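Part two: the long strip, the little block and all the plugs

2 comments | 160 shares

If you've followed me over from part one, you've already cleared your surface and found every charger in the house (mine were in four different drawers and a coat pocket). Now we get to the fun bit, which is putting it all in an order you can live with! I did this at our place in Clernport over one evening, and I've written the steps down the way I wish I'd had them.

Before you start

Have one long strip as your main one and something smaller to go beside it. I like strips with coloured faces, as you can say "it's in the pink one" down the phone and whoever's at home will know where to look.

CAUTION: Add up what you mean to plug in and check it against the rating on the bottom of your strip. Phone chargers hardly trouble it. Heaters, kettles and irons go straight into the wall, always.

CAUTION: Never plug one strip into another. I know it's tempting when the lead won't reach.

1. Unplug everything at the wall and leave it unplugged until step 7.

2. Lay the long strip on a slant. I tried it dead straight first and the fat plugs at the end had nowhere to go, but at an angle you can come at it from either side.

3. Take its cable off towards the back and run it along the foot of the wall. Don't pull it tight, you want a bit of give in case somebody moves the strip.

4. Put the smaller block or adapter nearer to you. Mine's for things that come and go (cameras, the bike light, my sister's everything).

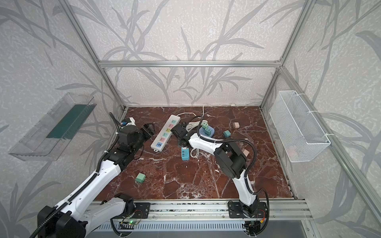
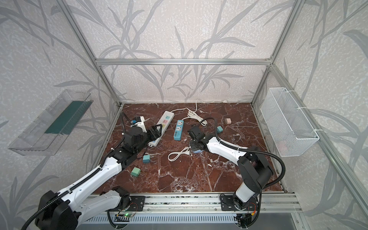
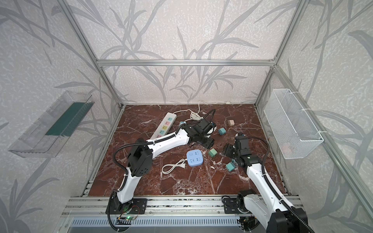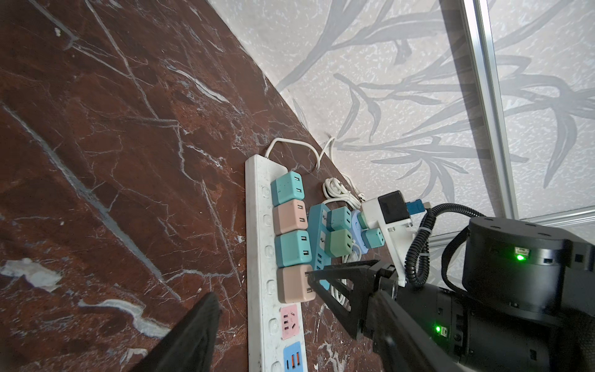
5. Now the cube chargers. Start at one end and work along, turning each one so its USB slots face the side you'll be reaching from. Push each one fully home before you start the next! If they're too wide to sit next to each other, leave a gap and use the spare socket for something slim.

NOTE: I group mine by colour, one colour for phones and another for everything else. My old Zeteck charger didn't match anything, so it went to live in the kitchen.

6. Deal with the spare cable. Loose, floppy loops are what you're after, no tighter than a saucer. Please don't wind it hard round your hand and put a band on it, particularly if the strip is working for its living, as tightly wound cable can get warm.

7. Wipe the strip with a dry cloth (dry! and still unplugged!), then plug in at the wall and switch on one socket at a time. If your strip has a switch for each socket, start with all of them off.

8. Leave it for an hour and then put your hand on each charger. Slightly warm is fine. If one's too hot to hold comfortably, or it buzzes or smells, switch off at the wall and get rid of it.

NOTE: If a socket seems dead, try the charger somewhere else before you blame the strip. I once spent half of December moaning about a perfectly good strip when it was the lead that had gone.

Part three is labels. I've got a roll of the Gkikas cloth tape, which peels off without leaving gunk, and I'll go through where on the lead to stick them so they don't vanish down the back.

Comments (2)

Itsuki Sugawara
The slant is such a good tip, I've been fighting with mine for years. Do you keep the small one switched on all the time or only when it's got something in it?

torkcombe_jen
Did mine last night, same as yours but with the chargers at the wall end so the dog can't get at them. Took me ages to find the rating, it's in tiny letters on the underside next to the screw. Looking forward to labels!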